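4. Making pancake batter in the Gadetti jug

The leaflet in the box promises batter in seconds. Allow 3 minutes, and ignore the picture of the smiling stack on the lid.

1. Fit the blade before anything goes in the jug. Turn it until it clicks.

2. Pour in 400 ml of milk, then add the eggs, then the flour. Flour first leaves a dry paste under the blade, whatever the Grosix recipe card says.

3. Close the lid and run on speed 1. The "Brunch" button is speed 1 with a light on it.

Caution: do not fill past the upper line. The seal is described as leakproof. We would not rely on it.

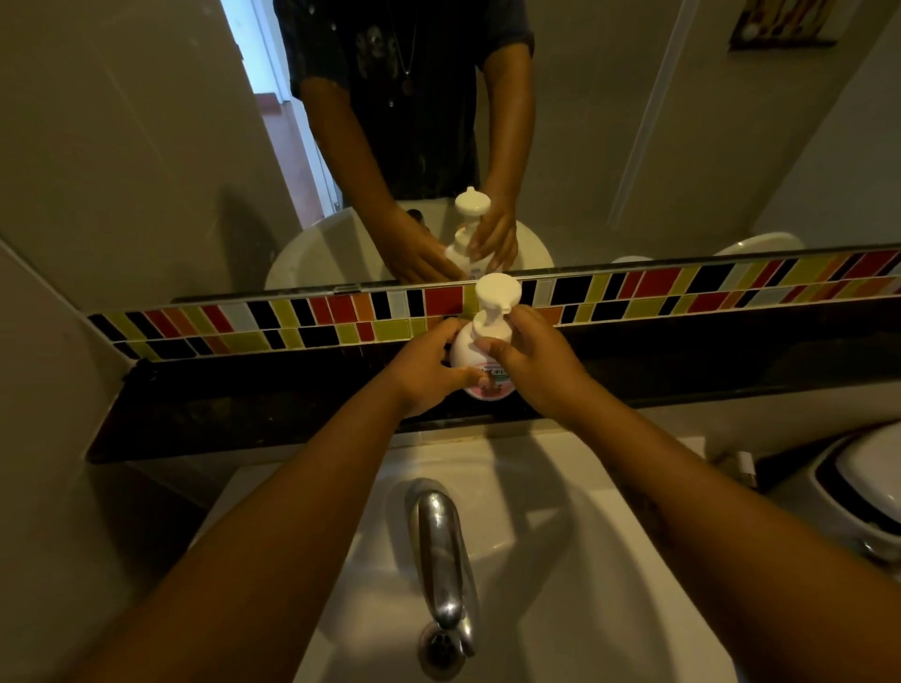 4. Stop and scrape down the sides with a soft spatula. Unplug the base first.

5. Run again until no lumps show, then rest the batter for 12 minutes. Efa Hughes skips the rest and claims no difference. Her pancakes are chewier.

6. Pour straight from the jug into a hot, lightly oiled pan.

Note: the makers say one jug serves 6. It might, if some of them have already eaten.

Note: the self-cleaning setting swirls water about and little else. Take the blade out and wash it by hand, holding it by the plastic collar.

For waffles, see section 5.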